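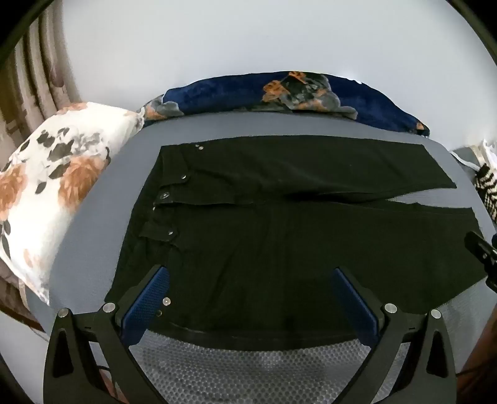 December, 4:10 pm. Gripper comparison, trousers on the board.

Odari fingers, blue pads, against the older Norar set. Odari's sheet says the pads are good for 1,000 folds. I'll believe it when I've worn out a pair myself.

Dark trousers are a mean test. Black on black at the fly, and the only things the wrist camera picks up well are the snaps and rivets. Chuang controller kept locking onto the waistband button as if it were a corner. Dropped exposure by 2 stops, worse. Put it back.

Pad grip on one layer: fine. On two layers at the inseam it slid in 7 tries, and I don't buy the "self-centering" story from Drarnport. Norar slid too, so no winner yet.

Log stops at frame 3,676. Check disk before blaming the arm.

To do: same pads, light cotton, no metal.

Print this entry | E-mail this entry
This site uses cookies to keep you signed in. OK
Contact | © Drarnport workshop notes | Back to top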